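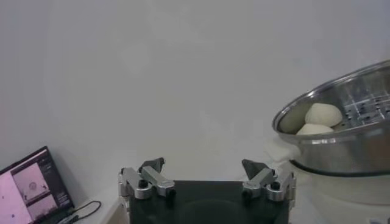 ## Drustmont K12: teclado compacto inalámbrico con firmware 2.0

Drustmont ha publicado la versión 2.0 del firmware del K12, su teclado mecánico compacto de perfil bajo. La actualización modifica la gestión de la conexión inalámbrica, la asignación de capas y el tratamiento de macros. Se instala por cable USB-C desde el configurador de escritorio; la instalación por radio sigue sin estar disponible.

El cambio de mayor alcance afecta al receptor de 2,4 GHz. Hasta ahora, el teclado negociaba el canal una sola vez, al encenderse, y lo mantenía aunque aparecieran interferencias. Con la versión 2.0 el enlace se reevalúa durante los periodos sin pulsaciones y cambia de canal si la tasa de errores supera el umbral fijado por el fabricante. Fiachra Flanagan, responsable de firmware en Drustmont, indica que el umbral no será configurable por el usuario en esta rama.

El modo Bluetooth conserva los tres perfiles de emparejamiento. Se corrige el fallo por el que el segundo perfil perdía la clave almacenada después de una suspensión prolongada. Quienes hayan sufrido ese problema deben borrar el perfil en ambos extremos y repetir el emparejamiento tras actualizar, pues la clave dañada no se regenera sola.

### Capas y macros

Las capas pasan de cuatro a seis. La tecla Fn admite dos comportamientos: mantenida, con retorno a la capa base al soltarla, o conmutada. El ajuste es independiente para cada capa y se guarda en la memoria del teclado, de modo que se conserva al cambiar de ordenador.

El límite de macros almacenadas es de 12, con un máximo de 600 eventos entre todas. Cada pulsación y cada liberación cuentan como eventos distintos; las pausas también. El configurador muestra ahora el espacio restante y rechaza las grabaciones que lo exceden. En la versión anterior las truncaba sin aviso, lo que podía dejar una tecla modificadora activada al final de la secuencia.

Los perfiles exportados con versiones anteriores se importan sin conversión. El proceso inverso no es posible: un archivo guardado con la 2.0 no se abre en configuradores antiguos. Conviene exportar una copia antes de actualizar.

### Problemas conocidos

- El indicador de batería puede permanecer en el último valor leído tras desconectar el cable. Se actualiza al apagar y encender el teclado.
- En la distribución española, la combinación AltGr + 4 no se puede reasignar en las capas 5 y 6.
- Algunos concentradores USB sin alimentación propia interrumpen la actualización. Drustmont recomienda un puerto directo del equipo.

### Accesorios y disponibilidad

El juego de teclas Prereck, en PBT y con serigrafía ISO española, se incorpora al catálogo en febrero. Es obra de Celeste Patrício y toma las proporciones tipográficas de un terminal de oficina de 1967. Incluye barra espaciadora de repuesto y dos variantes de la tecla Intro. No es compatible con la primera serie del K12, que usaba vástagos de otra altura.

La distribución corresponde a Holcombe. El firmware y el configurador se descargan gratuitamente desde la sección de soporte de Drustmont.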